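Visit to the Staro olive mill, open day

22 January 2025

I had wanted to see an olive mill for many years, so when Mahmoud Ouazzani wrote that Staro opens its doors to visitors, I booked my ticket the same evening. The mill lies above Jerus, and the bus goes up in nine bends – I was glad when we arrived.

The season starts in October and was nearly over, but one press was still running. The noise was strong and we had to stand close to the guide to hear him. He told us that the oldest tree on the land, which they call Grolum, still gives fruit. I asked how many trees they have in total and he said 3512, without looking in any paper.

After the tour we were invited to the tasting room.
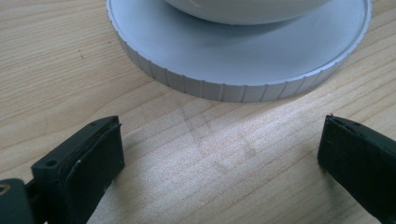
Tasting oil is more difficult than I had thought. One must warm it in the hand, take a small sip and pull in air over the tongue, and then comes the burning in the throat. The tables have a light wood with fine grain, and I looked at it for a long time while I coughed. Of the four oils I liked the Mahrous best – it is green and a little bitter, and I took two bottles home.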